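Hand-held gripper kits – anyone bought the Stiken pair?

Home automation and small robots > Kit reviews

dovetail_jim
July 9, 2025
Looking at the Stiken two-hand set for a cloth folding project. 2,497 for the pair with the software licence, which is a lot for me. Anyone used them for more than a demo? Clondcombe do a cheaper one but the reviews are thin. Mostly want to know about the jaws, and whether the support is any good.

pegandline
Had ours since January. Jaws fine on denim, tea towels, pillowcases. Rubbish on anything silky, it just slides out. Handle is comfy enough for an hour, after that my wrist knows about it. Software is slow to start and the manual is 16 pages of not much. Would I buy again – probably, at a lower price.

Marrow59
Disagree on the handle. Mine's fine all afternoon. Depends on your hands I suppose. The pads are what let it down, they wear quick and a new set is 358 which is daft money for what they are.

pegandline
358 was for the full jaw set last I looked, not just pads? Check your invoice.

Marrow59
Just looked. Youre right, full jaws. Still daft.

canan_s
We've got white ones with black jaws, one for each hand, and cloth is all we do with them. Dark blue piece on a green bedsheet, one end in each jaw, middle bunched up. You need both hands working at the same pace or you're just dragging it about.
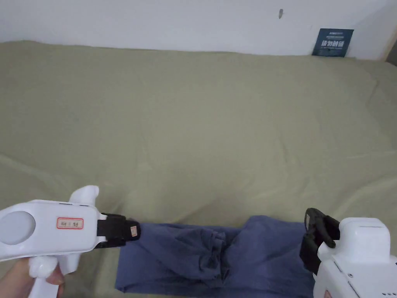

dovetail_jim
Do the two grippers have to be bought together, or can I start with one?

canan_s
Stiken sell them singly, but the licence is priced for the pair so you save less than you'd think. For folding you want two anyway. One is ok for picking up and dropping things in a tub.

oldprothero
Going against the grain here. Had a go on a set at the Cletden open day and didn't rate it. Trigger felt mushy, couldn't tell how hard I was squeezing. The Prothero one has a stiffer spring and you know where you are with it. Heavier though.

Marrow59
Prothero is a brick. Tried folding a fitted sheet with it once, never again

oldprothero
Nobody folds fitted sheets properly with anything, that's not a fair test.

pegandline
Mushy trigger is adjustable btw. Small screw under the handle on ours, quarter turn. Not in the manual, had to email and ask. Reply took nine days.

dovetail_jim
Nine days is a bit grim. Is that normal?

canan_s
Got mine back in two. Put the serial number in the subject line, seems to go to a differnt queue. Sign it with your order name as well, mine's under Canan Saraç and they couldn't find me by email address.

dovetail_jim
Ta all. Leaning towards the pair, will see if they'll knock anything off. If anyone's selling a used set drop me a message – not fussed about scuffs.

Marrow59
Ask them to throw in spare pads. They did for a mate of mine.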